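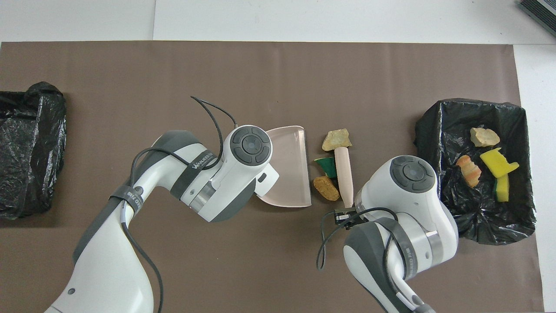

Section 3: Setting up the sweep-and-bin task

This section is for club members running the two-arm table in the Dakenus room. It assumes that both arms have been homed and that you have signed on to the Hultix console. If you have not done this, go back to Section 2.

3.1 Preparing the table

1. Lay the brown paper over the table. Smooth out any folds in the middle, where the sweeping is done. Creases near the edges can be left.
2. Put one lined bin on the right-hand side, within reach of the right arm. Fold the liner outward over the rim.
3. Put a spare black bag at the far left. It stays there for the whole session.
4. Check that the cable loop at each wrist hangs free. It should not be trapped under the arm or caught on the bin.

Note: Write down the bin position on the session sheet before you start. If it is moved between runs, the runs on either side cannot be compared.

CAUTION: Keep hands off the paper while the console shows READY. Press HOLD first, then reach in.

3.2 Loading the tools

1. Press HOLD.
2. Open the left gripper from the console and offer up the dustpan with its open edge facing right.
3. Close the gripper at force setting 3. Do not go higher, as the pan will flex.
4. Open the right gripper and offer up the brush, handle first. Close at setting 8.
5. Tug each tool lightly. If either one turns in the fingers, open the gripper and start again.

Olumide Briggs keeps the spare brush in the drawer marked Predaris. Please put it back there and not in the general tool box.

3.3 Running a sweep

1. Place the debris on the paper between the two arms. Keep the pieces close together for a first run.
2. Select the program ERDEM 23 and check that the speed reads 400.
3. Press RUN and stand back behind the table line.
4. Let the program finish. If a piece rolls away, let it go and record it as a miss.
5. Press HOLD when the arms have stopped.

CAUTION: Do not push a stray piece back with a ruler or pen during a run. The arms will not stop for it.

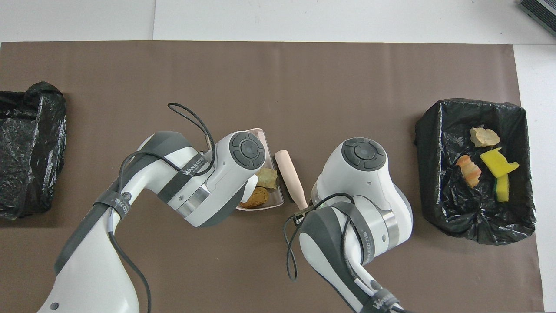
Scoring is done by the second team member, who should not be the one at the console. Record each piece under one of three headings: pan, bin or paper. A piece counts as "pan" only when it rests inside the pan, so look over the wrists and not just from the front, where the left arm can hide part of the pan. The yellow-green piece and the tan-brown one between the wrists would both go down as "pan", and the three pieces in the right-hand bag as "bin". Pieces touching the outer edge of the pan are scored as "paper".

3.4 Between runs

1. Press HOLD and wait for the light to go amber.
2. Empty the pan by hand and return the pieces to the tray.
3. Check both wrist straps. Tighten any that have slipped.
4. Replace the paper if it has torn.

Note: Pieces already in the bin can stay there until the end of the session. Enter them in the "carried over" box so that they are not scored twice.

Report damaged grippers or cables to Dexter Lacson before the next booking. Leave the arm switched off and hang the red tag on it. Shutting down is covered in Section 4.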